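Aus der Beschaffung: Der Arm ist der billige Teil

Wer im Oktober einen Haushaltsantrag für 2022 schreibt, kennt die Versuchung: eine Zeile, ein Gerät, ein Preis, fertig. Yolanda Achterberg hat es für den Greifarbeitsplatz bei Tandetix genau so gemacht und bekam den Antrag mit 3 Rückfragen zurück. Wer zahlt die Ersatzfinger? Wer zahlt den Tisch? Und was, bitte, ist »Sonstiges«?

Sonstiges, das wissen alle, die schon einmal Automatisierung gekauft haben, ist der Posten, in dem das Projekt tatsächlich stattfindet. Kabel, die einen halben Meter länger sein müssen als im Angebot von Harb. Eine Schulung, die im Grundpaket enthalten ist, sofern man sie nicht besucht. Für Greiferfinger stehen jetzt 628 Euro im Plan, für Testobjekte 1.000 Euro, was Kenji Pruitt für Getränke etwas üppig fand. Corinne Zamora wies darauf hin, dass auch Kartons, Tuben und Gläser gegriffen werden sollen. Der Betrag blieb stehen, die Augenbraue auch.

Beim Tisch wurde gespart. Der höhenverstellbare Messtisch von Noltent ist gestrichen, ein grauer Schubladenschrank tut es vorerst auch. Über einen zweiten Arm reden wir, wenn der erste ein Quartal lang ausgelastet war, und zwar laut Belegungsplan, nicht laut Gefühl.

Anträge für die zweite Runde gehen bitte an Trinity Hutchins. Wartung ab Jahr 2 gehört in eine eigene Zeile. »Sonstiges« wird ungelesen zurückgeschickt.
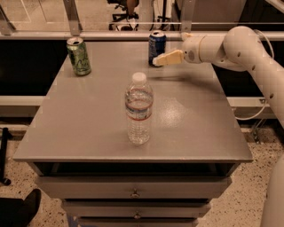
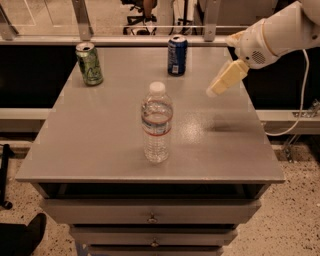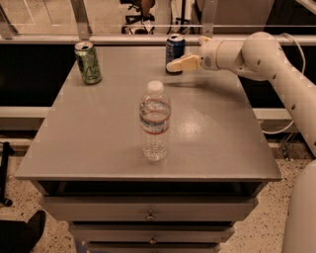
Greifarbeitsplatz mit zwei Dosen und einer Wasserflasche auf dem grauen Schubladenschrank.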